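README for the paper pile (the Odville folder)

Hi! If you've opened this folder you're probably wondering why anyone would keep 1475 files about old magazines and flattened boxes. Fair enough. I started it in October, when the paper in my spare room had taken over the bookshelf, the chair and a fair bit of floor, and I wanted a record of what I had before I decided what stayed. It grew from there (as these things do).

What's in it

The folder has 3 parts. "Reading" is magazines, brochures and catalogues. "Packaging" is boxes and sleeves I kept because I liked the printing on them, or because I thought I'd need them to return something and never did. "Odds" is everything else, mostly maps, menus and a frankly embarrassing number of instruction booklets. Each part has a plain text list with one line per item: title if I can read it, language, main colours, which tub it lives in, and keep or recycle.

The tubs are labelled Cuevas and Pranesell, after two streets I used to live on. Cuevas is keep. Pranesell is the maybe tub, and it's been full since the first week, sorry.

How I look at things

Everything gets laid flat on the table by the wall, on the pale green checked cloth. I tried a bare table first and glossy covers threw back so much glare I couldn't read half of them. The cloth is much kinder, and the white lines make it easy to tell when something has been trimmed crooked. One item at a time, cover up, then into the tub. If I can't make out a title I leave the field blank and come back to it later. Please don't guess titles! I had a whole row of guesses early on and spent a grey afternoon pulling them out again.

Colours are my own everyday words. "Navy" and "dark blue" are both in there and I haven't tidied them up. For items in Chinese I copy the title as printed and add the English one if the cover has it.

A box with an off-road vehicle on it, then a copy of Robot & Intelligent Systems, then a magazine or brochure lying on the cloth:
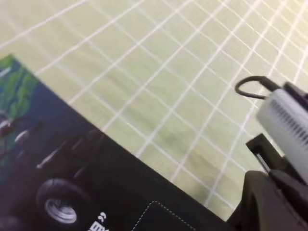
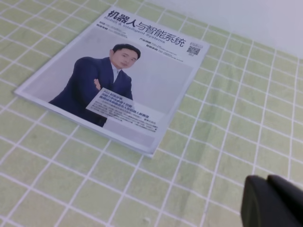
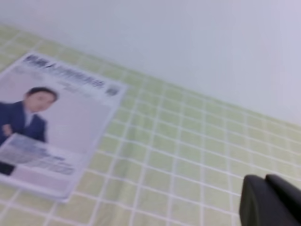

Known problems

Some lines in "Odds" point to a tub called Wostavia, which was a cardboard box that gave up under the weight. Its contents went into Pranesell but I haven't fixed the list. Spelling is Australian except where I was tired. Item 500 is in there twice, once as a catalogue and once as packaging, and I still can't decide which it is (it's a catalogue that came folded around a lampshade).

If you want to use the lists for your own sorting, go for it. Copy the columns, rename the tubs, chuck out the bits you don't need. The colour column is my favourite and I'd keep that one, but it's your spare room. Next job is the shelf behind the door, starting with the seed catalogues.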